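Dezember, Werkstattraum, abends

Heute wieder Schicht am Boden. Seit der Umstellung auf Handgreifer wird bei Mfaume keine Anlage mehr mit dem Bedienpult angelernt. Wir führen die Bewegung selbst aus, die Greifer zeichnen Lage und Öffnungsweite auf, und daraus rechnet Budton nachts das Modell für die Aufräumzelle. Soll für diesen Auftrag: 1000 verwertbare Durchgänge pro Aufgabe. Verwertbar heißt, dass beide Marker erkannt wurden und die Backen am Ende offen stehen.

Der Vormittag ging für die Kalibrierung drauf. Der Marker an der weißen Wand bleibt die Referenz, jede Serie beginnt mit ihm im Blickfeld. Nach der Mittagspause Abweichung zwischen links und rechts, 13 Millimeter, damit außerhalb der Toleranz. Neu angesetzt, danach stabil. 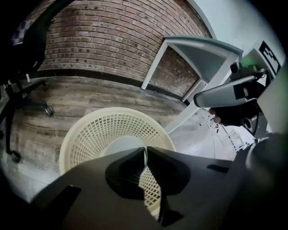
Idrisa Makori hat die Abweichung auf den Riemen am linken Handgelenk zurückgeführt. Plausibel, aber nicht belegt. Ich habe es mit Fragezeichen ins Protokoll geschrieben. Er war früher in der Sortierung, ich in der Wäscheausgabe, und beide Stellen gibt es in dieser Form nicht mehr. Die Sortierung läuft bei Ikimau inzwischen mit 2 Zellen und einer Aufsicht. Die Aufsicht schaut auf Greifkraftkurven und quittiert Störungen. Idrisa wollte das nicht und hat sich hierher gemeldet.

Was sich für mich geändert hat, der Reihe nach. Das Tempo: Früher war schnell gut. Jetzt ist gleichmäßig gut, und ein hastiger Griff wird verworfen, auch wenn der Gegenstand richtig liegt. Die Haltung: viel Arbeit in Bodennähe, Knie und unterer Rücken melden sich ab dem Nachmittag. Knieschoner sind bestellt. Die Hände: Nach einer Stunde mit den Greifern fasse ich die Kaffeetasse an, als hätte ich nur zwei Finger. Idrisa kennt das auch.

Die Bezahlung ist gleich geblieben, die Einstufung nicht. Im neuen Vertrag steht »Datenerfassung, angelernt«. In der Wäscheausgabe war ich Fachkraft. Cinow hat auf Nachfrage geantwortet, die Tätigkeitsbeschreibung werde im Frühjahr überprüft. Das stand in der letzten Antwort auch.

Offene Frage aus der Besprechung: Was passiert nach den 1000 Durchgängen? Laut Plan kommt die nächste Aufgabe, laut Budton sinkt der Bedarf pro Aufgabe mit jedem Modell. Beides kann stimmen. Ich habe vorgeschlagen, dass wir die Fehlgriffe der Zelle selbst auswerten dürfen, mit Zugriff auf die Aufzeichnungen. Wer den Griff vorgemacht hat, sieht meistens schneller, an welcher Stelle er kippt. Wurde notiert.

Letzte Serie ab 16:30 Uhr. Greifer parallel ansetzen, Spitzen erst kurz vor dem Kontakt drehen, Ellbogen nicht durchstrecken. Der rechte Greifer schließt spürbar härter als der linke. Morgen vor der Kalibrierung die Feder prüfen.

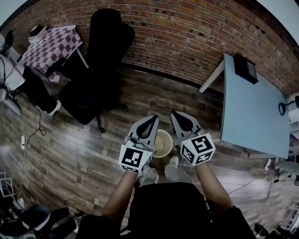
Zuletzt geändert: Dezember, 21:14 Uhr

Nachtrag. Budton meldet den ersten Teil des Nachmittags als unbrauchbar, Zeitversatz zwischen den beiden Aufzeichnungen. Die Serie ab 16:30 Uhr ist in Ordnung. Der Rest wird wiederholt, Beginn eine halbe Stunde früher. Idrisa weiß Bescheid. Handschuhe in Größe 9 nachbestellen.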